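Notes for the February talk, Bunting community hall. 14 slides. Start on time even if people are still getting tea.

## Opening

Say good evening, say where the fire exits are, then go straight in.

The talk is on making clothes last longer. I worked in alterations for years, first at Fillitz and then on my own, and most of what I was paid to fix could have been put off or avoided at home. I want people to leave with a few things they can try this week.

Ask for a show of hands: who has a needle and thread in the house? Then: who has used it this year? Pause for the second one.

## Slide 2: Washing

- Most clothes are washed too often. Jumpers and trousers can be aired overnight and worn again.
- Turn things inside out. Do up zips, because open teeth catch on knits.
- Cool wash for nearly everything. Keep 90 degrees for white cotton that needs it, such as tea towels.
- Don't fill the drum to the top. You should be able to get a hand in above the load.

Somebody will ask about fabric softener. Answer: leave it out for towels and anything stretchy. Don't get drawn into brands.

## Slide 5: Drying

Tumble dryers wear cloth out. The fluff in the filter is your clothes. Show the jar of fluff and pass it along the front row.

Line drying is kinder, but strong sun fades dark colours, so hang them in the shade or inside out. Knitwear goes flat on a towel. Never peg a jumper by the shoulders.

## Slide 8: Denim

Slow down here, as this was the part people asked most about at Sustmont.

Jeans nearly always go in the same places: the inner thigh, the knee, the back pocket corners and the hem at the heel. Hold the cloth up to a window once a month. If light comes through in a patch, mend it now. A thin patch takes ten minutes and a hole takes an hour.

For the inner thigh, put a piece of lighter cotton behind the worn part and stitch back and forth across it, going well past the edge of the thin area. Matching thread hides most of it. Old jeans make good patches, but heavy denim on top of soft denim will pull, so go for something of the same weight or less.
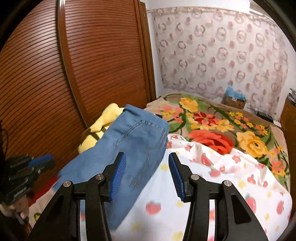

## Slide 11: Buttons and hems

- Use doubled thread, 100 per cent polyester if the button takes strain.
- Leave a short shank under coat buttons. Hold a matchstick across the top while you sew, then take it out and wind the thread round.
- A dropped hem can be held with a few hand stitches. Iron-on tape is fine for curtains and poor on trousers.

Demonstrate the shank with the big felt button so the back row can see.

## Slide 13: When to pay someone

Zips in coats, anything lined, anything leather. Ask the price before leaving it. A good repairer will tell you if it isn't worth doing.

Mention the Tikance swap rail: clean items only, no underwear, take what you like.

## Questions

Leave the last slide up, with the thread chart on it. Handouts are in the blue folder. Hall has to be cleared by half past nine and the chairs stacked against the far wall.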